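Reltside two-arm tidying robot: a buyer's review
By Helju Eglītis

I looked at the Reltside for a guest house with 15 rooms. The owner, Nandi Matlala, wants to know whether to put it in the March budget or wait a year. We gave it litter on a bedroom carpet and one lined bin.
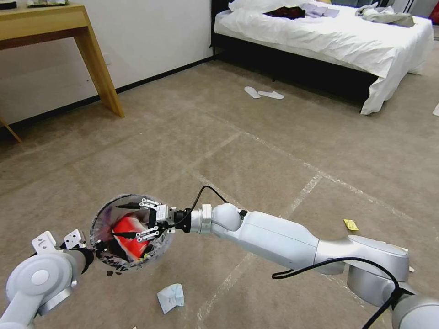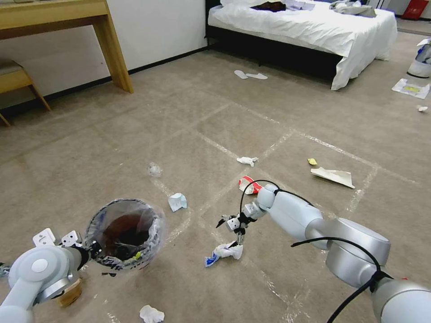
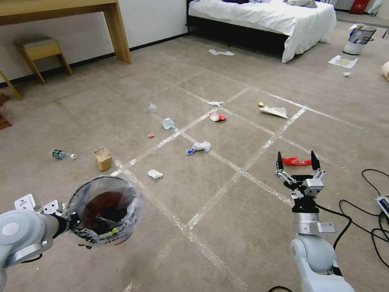
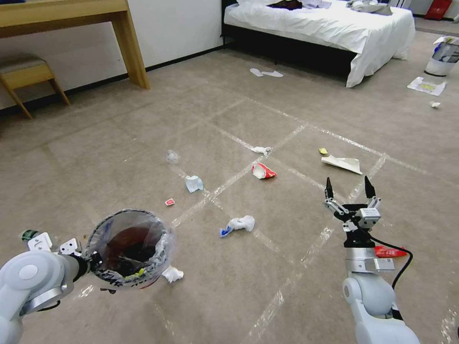 Litter picking on the bedroom carpet, left arm on the bin.

One arm keeps hold of the bin and the other does the picking up, so you don't need a fixed bin station. That saves money. You do need small round bins with a thin rim, and we had to budget for those separately.

The service plan is 144 a month after the first year. Spare finger pads are extra and you should order 2 sets at the start. Delivery and set-up came to 1,000 on our quote, and that didn't include training. Ask for it in writing.

It's slow. Bed making and bathrooms are still done by hand, so I wouldn't take any hours out of the staffing plan yet. Nandi has put down one unit on hire and left purchase for later. I'd do the same.

Reviewed 23 December 2025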